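Draststead Tenants' Social Club — Minutes of the Snack Table Meeting

Present: Nermin Eren (chair), Doğukan Oral, Birsen Eren, Necati Taşdemir (minutes). Apologies: Ertuğrul Saraç, who still has the key to the tea cupboard.

1. Last minutes approved. Birsen asked that "a heated exchange about wafers" be changed to "a discussion." Refused.

2. Snack fund stands at 957. Doğukan wants a second tray. Deferred until the first one is kept tidy.
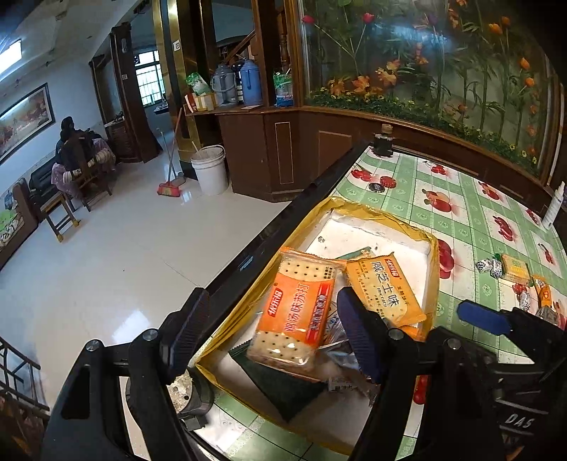 Draststead, May

3. Tray. Soda crackers stay, as does the salty cheese flavor in the yellow packet. Necati spoke against chicken soup as a cracker flavor — at length — and was outvoted. Small wrapped things go on the right, big packets lengthwise.

4. Tablecloth. The green and white check with the fruit on it was called "cheerful" by the chair and "a lot" by Doğukan. It stays.

5. Empty wrappers go in the bin. Carried, as it was in the last 6 meetings.

Action: Birsen to get the key from Ertuğrul. Closed at 8:30 p.m.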